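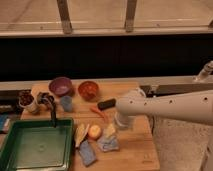

Kimach opens car finance service for people with poor credit

November 2019

Kimach, the vehicle finance broker, has opened a service for drivers who have been refused a car loan after bankruptcy, a debt arrangement or missed payments. It is called Vidum and can be used online or by phone.

Applicants give details of their income, rent or mortgage and other regular bills. Vidum then runs a soft search, which other lenders cannot see, and shows any offers from its panel of 8 lenders. A full credit check is made only if the customer decides to go ahead.

Loans start at £2,000 and can be used for cars bought from any of the 116 dealers signed up to the scheme. The dealer groups Murnero and Blomqvist are both taking part. Private sales are not covered at present.

People who are still bankrupt can use the service to see what may be open to them after discharge, but cannot apply until they have been discharged. Those in a debt arrangement will need written consent from whoever is supervising it.

Gaetano Orlandini, head of lending at Kimach, said: "Many of the people who ring us need a car to get to work and have been turned down two or three times already. Each refusal with a full search makes the next one more likely. We would like them to know where they stand before they apply – and if a loan is too dear for them, we will say so."

Kimach tested the service from March with over 65 customers. The application form was shortened as a result, and customers can now choose their payment date.

Rates depend on the customer's circumstances and the age of the car. Kimach is a broker and not a lender, and is paid commission by the lender when a loan is taken out. Customers pay no fee.

Press enquiries: Kimach press office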